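3.2 Small housings with clear lids

Of all the object groups in our collection, the small plastic housings turned out to be the most rewarding to work with. We had expected them to be dull. A lid, a body, a latch - what more is there to say? Quite a lot, as the sorting sessions at Zondville soon showed us! People handled these pieces for longer than any other group, turned them over, held them up to the window, and often disagreed about which side was the front.

The group holds 76 pieces, most of them from the parts drawers of the former Koller repair shop and the rest bought as mixed lots. We left them just as they came to us. Dust, scratches and old marks were part of what we wanted to study, and washing them would have removed the very thing people used to guess at age and use. Each piece was given a number in the Kuko catalog and placed on a plain white surface for sorting, with no label in view.

Participants worked alone and had up to 40 minutes. They could make as many piles as they liked and name each pile in their own words. Hammad Sial then grouped the names, following the Mernadus word list for household parts and adding to it wherever the list ran short (it ran short often, especially for anything that clips, hooks or hangs).

The clear lids drew the most comment. A hazy window made people say "old" or "from a garage," while the shape of the body hardly mattered to them. Latches came next, and we were delighted by how many words people had for ridges: grips, ribs, teeth, steps, "the bumpy bit." The housing in Figure 4 has most of the features that came up in the sessions, with its thick black rim, its dusty window and a ridged latch that curls over into a rounded lip.

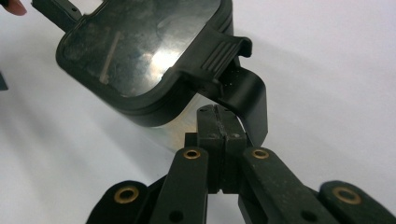
Figure 4. Black plastic housing with a clear lid and side latch.

3.3 Naming the latch

We asked 51 participants to name the latch alone. "Clip" was the most common answer, followed by "catch." Several people gave two names and refused to choose, and we kept both.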